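Sat 3 October

Sallard spray, fading test, strips pulled

Took the strips down from the south window this morning. They have had 164 hours of logged light since the last look. The can says the spray "locks in color against sunlight." I wanted to see a treated strip that looked better than an untreated one without someone telling me which was which. So far I have one of those, maybe.

What went up: cotton strips in the Vörös red, the cheap turquoise and the walnut brown. Half of each strip sprayed, half left alone, line down the middle covered with tape while spraying. Bottom third behind foil as the unexposed reference. Same bolt of cloth for all of them, washed in Dirkville tap water, no softener.

Red: faded on both halves. I could talk myself into seeing the sprayed side as deeper, but it is also shinier, and shiny reads as deeper. Turned the strip under the desk lamp and the difference went away at one angle and came back at another. Not counting that as protection.

Turquoise: bad on both sides. The sprayed half has gone slightly green, which the plain half has not. Check whether the foil part under the spray is green too. (Later: it is, a little. So that is the spray yellowing or sitting yellow from the start, and light has less to do with it than I thought.)

Brown: the one possible win. Sprayed side holds up better to my eye and Hajnalka Dobos picked it correctly when I held it up with the tape line hidden. She got the red wrong, for what it's worth. One right and one wrong is a coin toss. I'd like to see her do it again next week without me standing there looking hopeful.

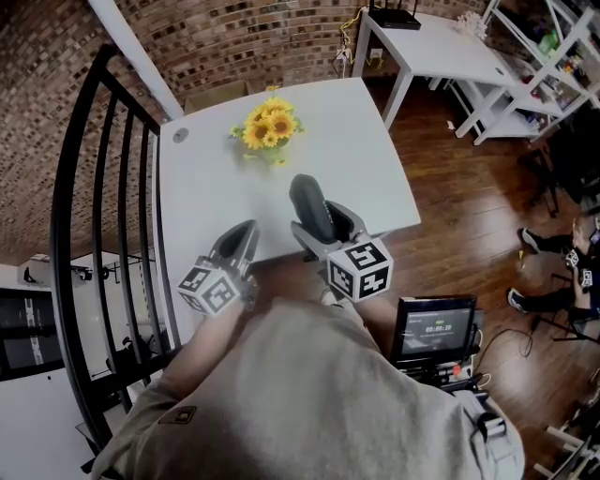
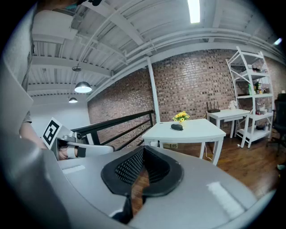

First of the two: artificial sunflowers in the clear vase, white table.

The 400 hour claim. Sallard's sheet gives 400 hours "with no visible change" and does not say what lamp, how far away, or who was doing the looking. Window hours and lamp hours are not the same thing and I'm not going to pretend they convert. Still, 164 through ordinary window glass should be the easy version, and the turquoise is already gone. Either the glass passes more than I assume or the sheet was written around a dye that never fades much. I lean toward the second.

Problems with my own setup, before I get too pleased with myself:

The strips at the left end get the sun first and lose it first. I never rotated them. Red was on the left the whole time.

Spray coats were by hand. Some strips are plainly heavier at the top, where I started each pass.

The logger counts anything over its threshold as light, so an overcast noon scores the same as a bright one.

No gray scale card in the photos from February, so comparing against those is guesswork. I did it anyway and got nothing useful.

Loltardale say they got good results with the same spray on canvas. Asked for their untreated pieces and they don't have any. Then I don't know what "good" is being compared with. Their canvas is item 464 in the sample book if anyone wants a look. It's nice enough canvas.

Next round: five strips per color, order shuffled along the rail, swapped end for end on Mondays. Spray a few with plain solvent if I can find out what theirs is — the can only says "proprietary blend," and the wetting alone might be moving dye around. Hajnalka to label the backs and keep the key.

Not ordering the case of 12 oz cans yet. The offer on it runs out soon and I don't care.

Foil goes back up Monday. Tape residue on the red strips, try the paper kind.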